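Galcombe Library Extends Evening Hours

GALCOMBE - The Galcombe Public Library will stay open until 9 p.m. on weeknights beginning in September 2025, the library board announced. The change follows a trial in March, when 146 residents signed up for evening study places.

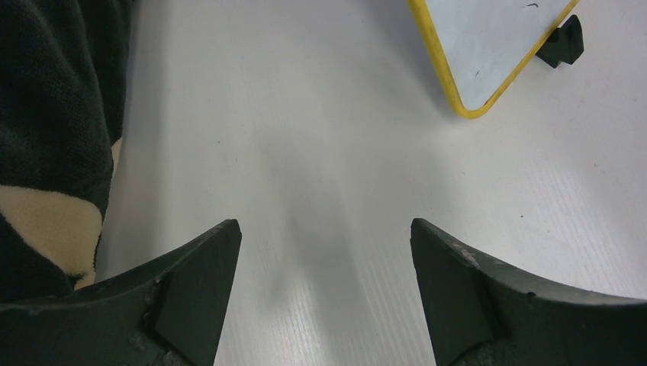
The reading room on Barbier Street will keep its present layout during the longer hours. Large items such as maps and bound newspapers may be used at the tables, where a bare stretch of tabletop is to be left between readers. Food is not permitted.

The board has set aside $3,024 for added lighting at the side entrance. Work is scheduled to be finished before the new hours take effect. 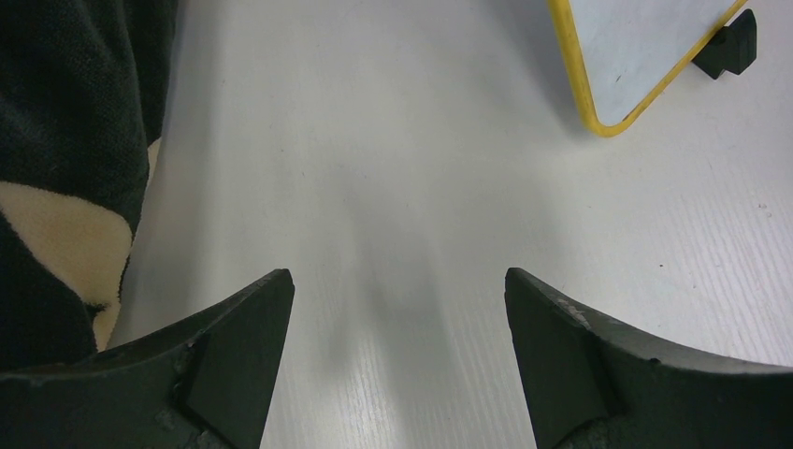

Funds for staffing will come from the town's general budget. The Wirkcombe branch, which has 1,643 registered cardholders, will keep its current schedule. Residents may return books to either location.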